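Wiping trials, second block
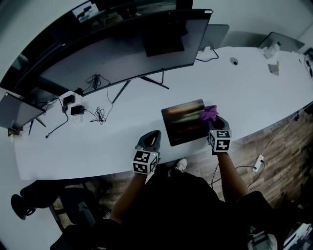

Posted by Nghĩa Lý on Nov 6, 2021 | Filed under: Diary, Tarkura

Spent the day on the screen-wiping task for Tarkura. Châu asked in March whether demonstrations from the handheld grippers could replace teleoperated ones for contact work, and wiping is the cheapest test of that. The cloth is purple and the panel is glossy black, so segmentation is easy. Reflections are the harder part. The panel picks up streaks of orange and red, and the tracker in Carkitine treats them as texture that moves when the head moves.

Recorded 16 demonstrations, kept 13. Two of the rejects lost the right-hand cube when I rolled my wrist too far and the top face went edge-on to the head camera. The third was my own fault – I started wiping before the sync tap.

Pose from the cubes is good while two faces are in view and poor with one. I had expected the error to grow with distance. It grows with tilt, and the depth axis takes most of it. For wiping this matters, as a few millimetres in depth is the difference between pressing and hovering. Châu's suggestion is to fit the panel as a plane and snap the cloth contact to it during replay. I ran it on the kept set this evening. The replayed path stays on the surface, but the corners come out rounded. I suspect the smoothing window.

The left hand does very little in this task and rests near the front edge of the desk for most of each take. I am keeping its track anyway. Jedinach dropped the idle arm from their training set and their policy then drifted on that side at test time.

Left the monitors, laptops and cables on the desk on purpose. The Zoëga set was recorded on a bare table and transferred badly to anything else.

To do on the next session: shorter smoothing window, rerun the corners, print a larger cube for the right gripper. Check the head camera exposure against the white desktop as well, it is clipping near the marker edges.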